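Handheld gripper work at the Clingate site, rates and job grades
Forum > Automation > Shop floor

skyrme_line2
Posted 3/14/20
We moved part of the condiment repack group onto demonstration work. Two handheld grippers per operator, small containers and a jar, two table heights.
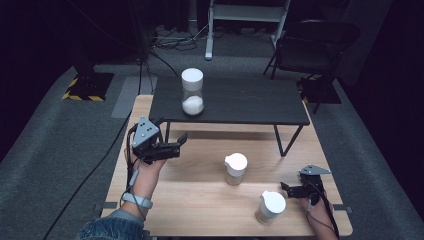

Two-height station, both grippers in hand, tall jar on the upper table.

Target is 144 accepted runs per shift. Packing rate was never the limit for these people, but wrist load is now. Has anyone set a rotation that holds up?

torque_spec
At Drirnthorpe we rotate every 33 minutes. Operators do label checks in between. Accepted runs per shift went up after the change and the reject rate stayed flat.

e_gebremichael
144 is too high for two-handed work with a height change. The load sits over the hand and the fingers reach forward of it, so you hold a moment at the wrist the whole time. A strap doesn't take that away. We capped ours at two hours total per person per shift.
Etenesh Gebremichael, Niterlow methods dept.

palletjack
What grade are they paid at? Ours were kept on packer rate while producing training data for the cell that replaces the packing step. Eight people, no new job description. I would settle that before the rotation.

skyrme_line2
Packer rate plus a skill allowance. The regrade is under review until July.

torque_spec
palletjack, "replaces" is a stretch. Our cell does the uniform jars. Mixed sizes went back to hand packing after the first 1,000 cases and the headcount is the same.

palletjack
Same headcount, different work. Half of ours clear faults now and the other half get whatever the cell can't pick, so the easy cases are gone from everybody's shift and the rate sheet still assumes them.

e_gebremichael
Agree on the rate sheet. It needs a new time study with the easy cases taken out. Separate question for the OP: are both heights in every run, or do you batch them?

skyrme_line2
Mixed at the moment. I can batch low first, then high, and log wrist complaints for each block.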